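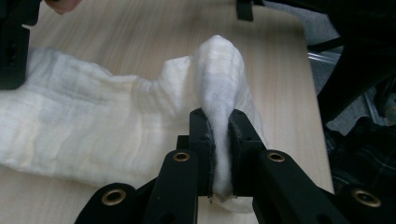

## Cloth handling at Trultgate

**Cloth handling at Trultgate** is the part of the Torkik linen works where thin, gauzy fabric is picked up with black two-finger grippers, a job that was once done entirely by bare hands. The change began in June, and it has been a gradual and mostly friendly one.

Soft white cloth wrinkles and folds over on itself, so the old hands at the table still teach the pinch -- where to take hold, and how much to gather up. Deirdre Keane, a folder there for 14 years, now spends her mornings showing others and her afternoons at the Brollero folding line, which handles the heavier sheets. Pay grades were redrawn to count teaching as skilled work.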